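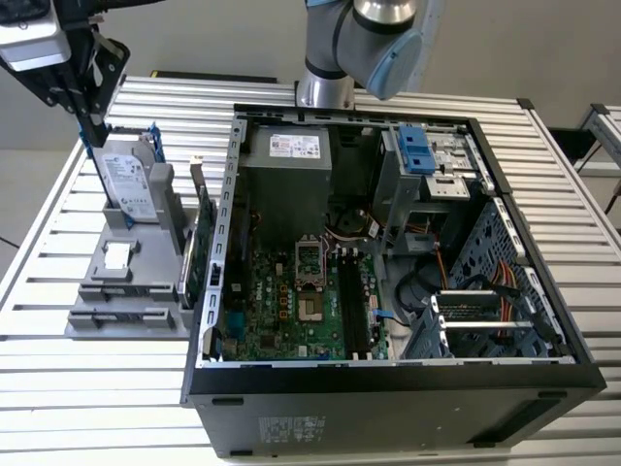
Kaijage cell, tower on the slatted table, parts fixture to the left.

Kaijage cell: frequently asked questions

Maintained by Saodah Saragih. Last revised July 18, 2023. Applies to the PC assembly cell at Nollgate only. The Skandness cell has a different table and its own page.

How is the tower placed on the table?

On its side, panel off, open side up, with the front face towards the operator. The rubber feet that project past the front edge must be clear of the table rails. If one of them catches, the case sits at a slight angle and every insertion height is wrong by a different amount.

Do I need to re-teach after moving the table?

Yes. Also after moving the parts fixture, even if it went back on the same marks. The taught points are held relative to the fixture, so a small shift there moves every pick. Run the three-point check first. If all three pass, a full re-teach can be skipped.

Which parts go where in the fixture?

The hard disk stands upright, already fitted to its blue caddy. The expansion card goes in the slot beside it with the bracket left on. Thin boards go in the narrow slot holders and processors in the rectangular frame holders. Load one part per holder. A board should slide in under its own weight; if it has to be pushed, the slot has a burr or the wrong holder has been fitted.

The fixture is printed. Can I print a spare?

Yes, use the files in the Prukska folder. Do not scale them to correct a tight slot. Open the slot with a flat needle file and try the board again. Sutrisno Sinaga keeps the master set and will measure a new print against it before it goes into the cell.

How often are the holders replaced?

Slot holders at 3000 picks, frame holders when the recess no longer locates the part. Slots wear at the mouth first — the board starts to lean and the fingers close on one face before the other.

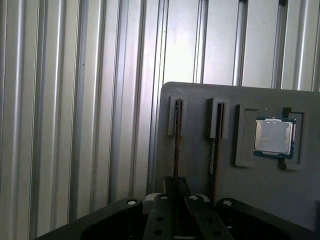

Leaning boards are also the usual cause of fault 12 (grip width out of range). Before changing any value, jog the gripper to the approach point at slow speed and look at the gap between the fingers from the wrist camera. The board should be central in it. If it is off centre and upright, correct the taught point. If it is off centre and leaning, change the holder.

What is checked on the gripper, and when?

Every 500 cycles:
Finger bolts, tightened to the value on the cell card.
Finger faces, wiped with a dry lint-free cloth.
Closing position, fingers together with nothing between them.
Wrist camera window, wiped last.

Do not use thread lock on the finger bolts. Kekeli Amegashie spent most of a shift in March getting one out.

The fingers close but the drive slips. What should I change?

Leave the force setting alone until the faces have been cleaned and the caddy inspected. The grip is on the caddy, never on the drive body. A caddy with a bent side will slip at any force.

Can the processor be handled by its edges?

Yes, and only by its edges. Check that the socket lever and frame are open before starting the sequence. The program does not test for this.

What about cables inside the case?

Tie back or tuck anything that crosses the approach path to the memory slots or the drive trays. Loose power leads near the drive cage cause more stops than any other item in the log. Gilang Nair counted 265 stops in the last log, and cables were the largest group.

Who signs off a repair?

Izzati Tuhumury, or Sutrisno when she is away. Write the holder position, the fault number and the new taught values in the cell book. Entries without the old values will be sent back.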